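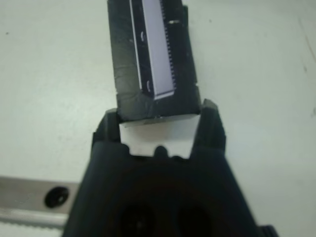
About Plisix

Plisix is a small company working in the packaging and presentation of compact electronics. We specify, assemble and check retail boxes, trays and display cases for products that fit in one hand. Our customers are mostly accessory makers and distributors who sell in short runs and need the same box to close the same way from the first unit to the last.

The company was started by Danish Lodhi and Radomír Skála, who had both worked at Zieliński, a carton and tray supplier. Danish covers fit, tolerances and materials. Radomír runs the bench and signs off the first article of every run. Our first order was 100 boxes for Kesusport, a maker of clip-on timers, and Kesusport is still a customer.

What we do

Work is divided into box fitting, display case assembly and pack-out. Box fitting covers the dimensions of the lid, the base and any insert, measured against production units. Drawings are accepted for quoting only. Display case assembly covers framed cases in which the product face stays visible. Pack-out is the final placing of the product, paperwork and closure.

Small dark goods are difficult to present. A black casing in a black frame loses its outline under shop lighting, so most of our cases use a pale inner border or a lighter outer one. Samples are viewed on a white surface before a border color is approved.
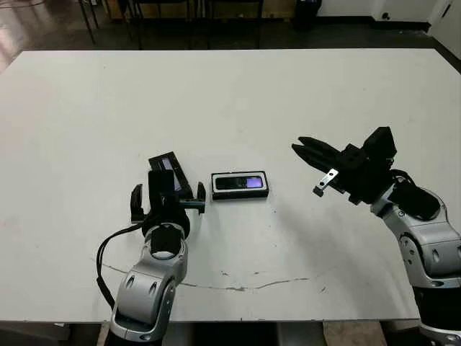

Two black devices with purple-lit screens, one upright and one lying flat on the table.

Checks at the bench

Every run begins with a first article. The unit is placed in its tray, the lid is closed and opened 11 times, and the corners are inspected for lifting. If the lid binds, the tray goes back for trimming and the count starts again. Results are entered on the run sheet together with the board batch and the adhesive batch.

Printed panels are checked separately. Small white lettering on a dark side panel shows every fault in registration, and it is read at arm's length and again under the bench lens. Glossy faces are turned under the light to find scratches and glue haze. Matte faces are wiped once with a dry cloth – solvents are not used on printed board.

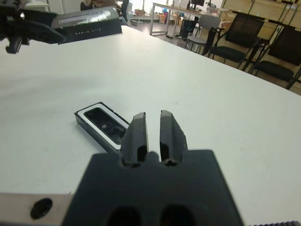 Box with a glossy silver-gray top and white side lettering; in front of it, a smaller black box with a white inner border.

Runs and capacity

Our largest run to date was 2968 units for Venadico, delivered in October in four lots. The usual order is much smaller. We hold board and tray stock for repeat customers and keep one approved sample of each job on the shelf, labeled with the revision it was built to. 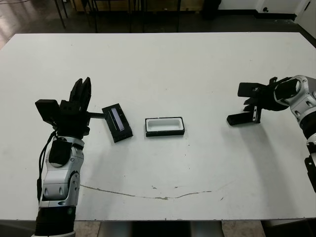 Trays are specified before lids. The inside length and width set every other dimension in the pack, and a late change to the tray means new tooling for the parts around it. For bench review we prefer an open tray with a black rim and a white interior, set down beside its darker companion case, as the contrast makes the inner edge easy to follow by eye. Rim width is then fixed and the lid is drawn to suit – normally with a slightly looser fit on the long side.

Visits and samples

The bench is open to customers on Monday by arrangement. Please bring at least two production units, with any cable or strap that ships in the same box. Prototype housings are accepted if the outer dimensions are final. Samples are returned with the first article unless we are asked to keep them.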